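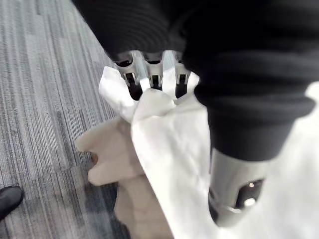 Page 39

Linen room attendants and robot hand operators – Gudar Textile Services

Gudar washes, folds and sends out linen for hotels, clinics and restaurants. We have 103 people on the payroll and one building. Starting in July, part of the folding work moves to robot hands, and we are hiring for the jobs that come with the change. Two kinds of position are open.

What is changing

Until now every napkin and hand towel was picked out of the cart, shaken open and laid on the table by a person. The hands will take over the picking up and shaking out of small white pieces. People will keep the sorting, the stain check, the folding of anything larger than a bath towel, and all of the packing. Colored and mixed loads also stay with people for now.

No one on the current folding crew is losing a job over this. Crew members who want to move to the operator position apply through the same form as everyone else and get a first interview. Those who would rather stay where they are can stay, at the same pay.

Operator, robot folding line

You will look after two hands on one shift. The work is to feed them, clear them when a cloth bunches up or two pieces come up together, change the fabric sleeves at the end of the shift and write down every stop in the log. You will also show the system how to grip new items, using a control glove. Expect to repeat the same pickup many times with the same cloth. It is slow work and it takes patience.

We ask for:
Six months or more in a laundry, sewing shop, warehouse or kitchen
Steady hands and good near vision, with or without glasses
Able to stand for most of a shift
Comfortable writing short notes in English or Spanish

No background in computers or machines is needed. Training is four weeks, paid at the full rate, and is led by Iraís Solís, who folded here before she moved to the line.

Linen room attendant

You will sort incoming bags, pull stained or torn pieces and pack finished orders. Attendants lift bags of up to 39 pounds. With the hands running, sorting has to be more exact than before – a colored napkin in a white load stops the line – so we have added a second sorter to each shift.

Hours and conditions

Early shift starts at 6 a.m., late shift at 2 p.m. You can ask for one or the other and we will try to hold to it. Both positions include health coverage after the first 60 days. Closed, flat, slip-resistant shoes are required in the work area. Operators may not wear rings, bracelets or loose cuffs at the line.

Stop logs are used to fix the equipment. They are not used to rate operators, and this is written into the work agreement.

How to apply

Pick up a form at the front office or ask for one by mail. Write "operator" or "attendant" at the top, or both. Questions about the work go to Faustino Pacheco, shift lead. Questions about pay and benefits go to Karla Xolalpa in the office, extension 179. Interviews take place at the plant and include a short walk through the linen room.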